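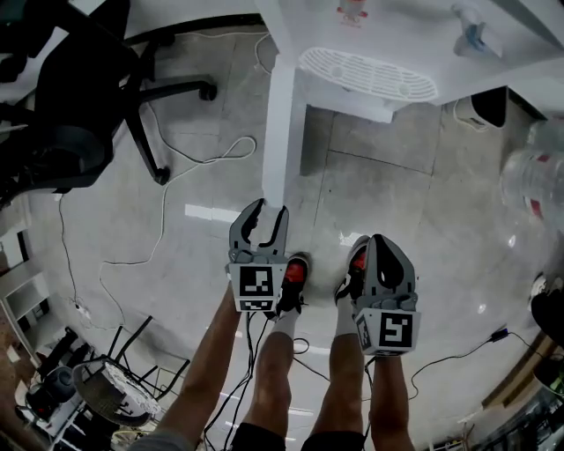 Water jug (container)

A water jug is a large plastic container used to store and carry drinking water in homes, offices and workshops. Most are clear, so the level can be read from outside, and carry a printed label and a cap.

Types

Refillable jugs are collected by the supplier, cleaned and sent out again. The Jodar type is returned up to 121 times before it is withdrawn. Single-use jugs have thinner walls and are recycled after emptying. Smaller bottles with a molded or clip-on handle are sold for pouring by hand.

Use and storage

Full jugs are kept upright on the floor or a low shelf, away from direct sun. In Stusalby, suppliers advise using an opened jug within 8 days. Empty jugs weigh little and are often left on a counter or window sill until pickup.

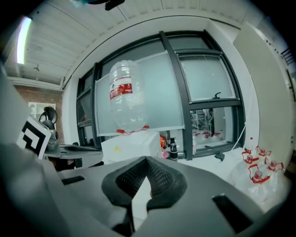

Empty jug with a red and white label band, lying on its side on a white box by a window.

Caps

The Altent cap is pressed on and leaves a ring at the neck when the seal is torn. The Gough cap, introduced 2 years later, is threaded and can be closed again. Both are made in 3 neck sizes.

See also: Bottled water; Water dispenser

Last edited 18/04/2025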